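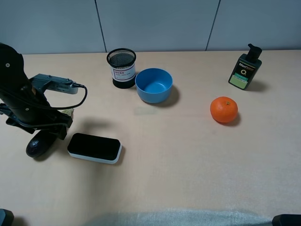

Verbruggen standing desk, five months in

I wanted a desk that goes up and down without sounding like a garbage truck, and this one mostly delivers! The motor has a low hum (my old Gaver used to shriek), and it stops right where I tell it to. I stand for my morning calls and sit after lunch, same as everybody.

Putting it together took me a whole evening. The instructions skip the crossbar completely, so I had to back out 12 screws and start over. My friend Sheena came by to help flip it and we were both wiped out, it's heavy.

My one real gripe is the keypad. The buttons are tiny and I still hit the wrong preset. For $171 secondhand, though? I'd buy it again. Four stars.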